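Halldóra asked me to write up how it's been at the Tovcombe shop now that the arm is part of the day, and I said I'd do a post. It's going to be more than one post, sorry, I've never been short on words and I just got my coffee. 1/

For anyone new here: I take apart old office computers for a living. Have done for a good long while, first at Resov and now at Tovcombe. Desktops come in on pallets, we open them, pull what can be used again, sort the rest for metal and plastic. It's nicer work than it sounds, if you like your hands busy. 2/

Our last big lot was 3,000 desktops from one customer. Three thousand! I remember standing next to Mogens Thygesen at the loading door while the pallets kept coming and neither of us saying a word. Then he went and bought everybody pastries, which tells you what kind of boss he is. 3/

People picture a robot and they think the whole building runs itself. Ours has one arm that does some of the reaching in and pulling out, on some of the machines, and it has a person with it all day long. In March that person was Dima Rizk. Since summer it's been Dima or me, turn and turn about. 4/

What I hadn't thought about is how much of my job lived in my fingertips. You know which side of a case will bite you. You know a drive rail wants a little squeeze before it slides, and you know the wires come off before anything else moves. I could never have told you I knew any of that until I had to explain it to Dima so she could set it up for the arm. 5/

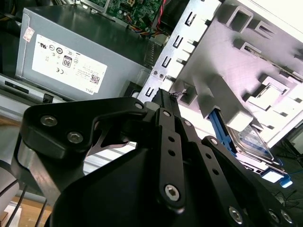 So we spent weeks (and I mean weeks) with me doing a thing slowly and Dima saying "wait, go back, what did your thumb do?" I had no idea what my thumb did! My thumb has been working without supervision for years. I'd do it again, she'd squint, I'd do it again. We laughed a lot and I got a bit snappy before lunch, and she was kind about it. 6/

I want to be fair about the worry, too. When Mogens first told us at the morning meeting, Poul Hedegaard got up and went outside, and I went after him, and we stood in the cold for a while. Poul is 66 and he's pulled more power supplies than anyone I've ever met. He said, "So that's me, then." I didn't have a good answer for him. 7/

What happened with Poul is that he moved over to checking and grading, meaning he looks at what comes off the line and decides if it goes to resale or to scrap. He says his wrists feel better. He also says he misses having a screwdriver in his hand, and both things are true and I don't think one cancels out the other. Some afternoons he comes over and opens a case by hand, and we all let him be. 8/

Mine is the other way around, I guess. My shoulders used to be shot by the end of a week and now they're all right. But I'm more tired in the head. Watching a thing work is its own kind of tired. With your own hands you drift off and think about supper. With the arm you're always half waiting for it to get itself in a muddle. 9/

And it does get in a muddle. Thin cables, mostly. Anything floppy. A wire that you or I would just nudge aside with a knuckle can hold it up while Dima and I stand there talking about what to try next. We keep a notebook of these. Kirsten Ásgeirsdóttir started it, and she drew a little snail on the cover, and the snail has since been given a hat by persons unknown. 10/

The part I enjoy most, to my own surprise, is the fixture side. A fixture is just a board with a proper spot for each kind of part, so the same piece always goes in the same place. Dima draws them up and prints them, I complain about them, she prints them again. I've become very opinionated about slots. My husband has heard all of it. 11/ 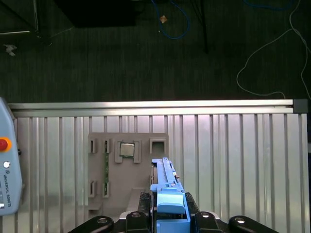 What looks like a memory strip and a processor in their places on the gray board, with the gripper in front of it.

There was a version of that board where the slots were too snug, and I could feel it the second I tried one by hand. That was a good day for me, I'll admit it. Dima said she'd have been at it all week wondering what was wrong, and it took me one push with a finger to tell her. I went home and told everyone, including the dog. 12/

Pay came up, and I'd want to know if I were reading this, so: the two of us who run the arm got a raise, after Halldóra went in and asked for one on our behalf. It didn't come by itself. If your shop is getting something like this, ask early, and ask who gets the training and whether it happens on paid time. Ours did. At Hjaltested, from what a friend there tells me, people were first sent home with a booklet. 13/

We were also promised that up to 20 people would get trained on it across both buildings. So far it's 2, and I'm one of them. I've brought this up and I'll bring it up again. It isn't good for anybody when only Dima and I know how to get the thing going, and I'd like to take a vacation without my phone on. 14/

Next meeting about it is 10th December, in the break room, and if you're at Tovcombe please come, even if you only come to grumble. Kirsten is bringing the notebook. Poul says he'll come if there's cake, so there will be cake, I'm making the lemon one. 15/

Oh, and a couple of you asked what the arm is called. Clominetti. It was the name on a biscuit tin that sat on the shelf over the bench and it just stuck. The tin has screws in it now. 16/16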